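**July, Gudau bench notes: ridged pads, old set vs. Ritstead set**

Picked up again at 9:40 after swapping the pads. Both hand-held units now have the toothed pads on the tips. Springs are the same as last month. Camera exposure left on auto, which I may regret.

Plan was soft goods only: knits, sheet fabric, anything that gives when you close on it. Clips are going into the Lodhi folder with the rest.
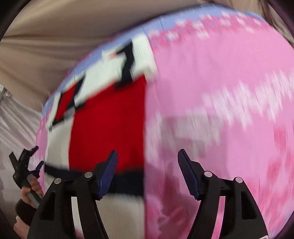
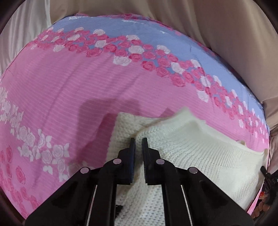

Main question is still whether the finer teeth on the Ritstead pads snag open knits. Logged 124 closes on fabric this morning, 68 with the old pads and the remainder with the new ones. Old pads slip when the fold is shallow, and I end up chasing the edge along the bed. New pads bite sooner. The white knit on the rose-print sheet is the worst case we have, with a ribbed part and rows of small eyelets, and I went at it from the folded edge with the jaws nearly parallel. A tooth can go into an eyelet and stay there on opening. Happened twice with the new pads, never with the old. Both times a small wiggle freed it and I couldn't find a pulled thread afterward.

Ribbed part is easier than the eyelets. Flat single layer is hard with either set, have to push down and drag a little to raise a fold first.

Blur: anything that moves quickly close to the lens smears badly. The big pink print surface came out as streaks, and the lettering on the white and red part only half reads. Tried fixed exposure at 11:15 and it was better but dark in the corners, darker than the usual vignette. Need more light before deciding. Zumora controller has a frame-rate setting I haven't touched yet.

Clip 881 has a dropout near the end, skip it when sorting. Clip 117 is mislabeled as old pads, it is new pads. Fixed in the sheet but not in the file name.

Pivot pins: all four on my unit felt fine, no play. The second unit has a slight click at full open. Haven't opened it up. Could be the link or just grit.

To do
- file the corner off one Ritstead tooth row and rerun the eyelet part only
- second lamp, left side
- fixed exposure again with the lamp on
- check click on second unit
- order spare old pads, down to one pair

Stopped 12:30. Left the new pads on.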